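4.2 Cable runs and bend loss at the Liluvbridge site

The second site was the harder one. Old building, narrow risers, hardly any room behind the patch panels. We pulled 76 copper runs from the floor cabinets to the main rack, all Fudo slim-jacket cable, pre-terminated at both ends. Longest pull went through the north riser, with four tight corners on the way. The Porkov cable from the first site would not fit in the same tray, so no side by side comparison here - see Section 5 for what we can say.

Each run was tested twice. Once flat on the floor before the pull, once in place. Return loss and near-end crosstalk were logged for every pair, and a run counted as a pass only if all four pairs passed both times. Retests were allowed after re-seating the plug, one retest per run, no more.
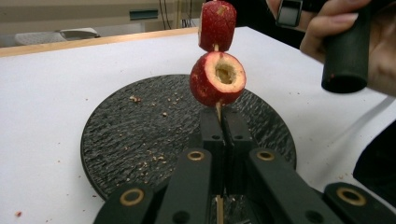
Total log for the site is 2,014 readings. Of these 1,562 were taken in place and the rest on the floor. The split is uneven becuase the in-place tests were repeated with the cabinet doors shut, which pushes the bend at the back of the panel tighter than any installer would choose. Door-shut readings are kept seperate in the analysis below.

Bend radius was the main thing we cared about. Measured at the panel, at each riser corner and at the rack entry. Kozłowski clips were used at all corners so the radius stayed fixed between tests. Without clips the cable relaxes overnight and the morning numbers drift - we saw this on a Thursday pull and threw that batch out.
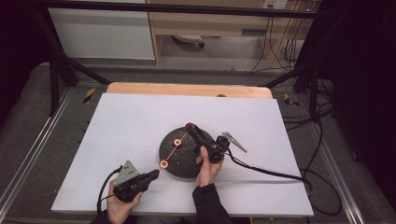
Figure 3. Two hand-held grippers over a black disc with two orange-red rings and a thin orange line.

Margins fell with each extra corner, as expected. The drop was small for the first two and steeper after that. Door-shut readings were worse again, mostly on the pairs nearest the outside of the bend. In 20 runs the crosstalk margin went below our cutoff with the doors shut but recovered with them open. Jackets on those runs showed no marks.

Temperature is a gap. The riser is warm in September and we have nothing from the colder months, so the loss figures should be read for warm conditions only. Bundle size was not varied either. Larger bundles in the same tray are left for the next round of tests, along with a repeat of the north riser pull using new clips.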